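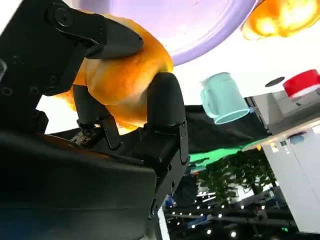

The gripper with a bun, as the wrist camera gets it.

By Bushra Marwat
October

214 shares | 3 comments

I'd been talking to Gitau Owino for all of two minutes when he turned his laptop round and asked me which way was up. I got it wrong. On his screen the mug had its mouth pointing at the floor and the trees were growing the wrong way, and I'd have sworn the little ceiling lights were some sort of fancy flooring.

"Everyone does that," he said, very kindly. "The wrist rolls over, the picture rolls with it. You and I get confused. The software shouldn't."

Gitau writes the grasping code at Nullerus, a small outfit in Stesden, and I'd come to hear about Prernen, their planner. I know a bit about web stuff and next to nothing about arms, so I asked him to start with the bun.

"A bun is horrible," he said. "A mug is lovely. A mug is the same shape when you've finished holding it. With a bun I tell the fingers to close to a certain width and the bun says, fine, I'll be that width then, and now it's a pancake."

So they don't close to a width any more. Prernen closes until the motors start to feel something pushing back, then it goes on in tiny steps and checks after each one. The checking happens 50 times a second, which sounded quick to me. Gitau pulled a face. "It's all right. The loop on the motors themselves is much faster, but that one doesn't know what a bun is."

I asked what the camera is for, if it's all done by feel. Quite a lot, as it happens! The camera picks the place to grab, and then the fingers get in the way and cover up most of what it was looking at. For a while the old version would decide the bun had vanished and let go of it.

"We had it dropping things it was holding perfectly well," he said. "It couldn't see enough orange, so it reckoned the job had failed. Marcus sat and watched it do that for an afternoon and came back in a right mood."

Marcus is Marcus Nguyen-Tran, who looks after the perception side. (He joined us halfway through, eating an apple.) His fix was to make the software remember. Once the fingers touch, it keeps a running guess of where the object must be, and the picture can only nudge that guess a bit at a time. "It took 6 goes," he said. "The first 5 were me being clever. The one that stayed in is nearly 20 lines long and my mum could read it."

I wanted to know about the upside-down business too. Do they just flip the picture? No, said Marcus, quite firmly. They tried that, and the flip would kick in when the wrist was halfway round and everything jumped. Now the picture stays as it comes and the planner works out "down" from the joint angles in the arm. The arm always knows how it's bent, so it always knows where the floor is.

"Unless somebody's bolted the base on crooked," said Gitau.

"That was once," said Marcus.

What's next is putting things down, which they both say is worse than picking them up. Let go too early and the bun rolls, too late and it sticks to a finger pad. Gitau has a branch he won't merge and Marcus has opinions about it, and I left them to that and went to find my bus.

Comments (3)

Parveen Bugti
Loved this. We had the same trouble with the vanishing object at my old place, only with peppers. Does the running guess cope if the thing slips round in the fingers, or does it just carry on believing?

Pascual Salinas
More on the putting down please! I've been fighting with release timing for months. Ours waits for the force on the wrist to change and it's fine on a hard table and hopeless on cloth.

Bushra Marwat
@Parveen I asked Marcus and he says small slips are fine, big ones it loses and has to start again. @Pascual I'll go back once they've stopped arguing about the branch.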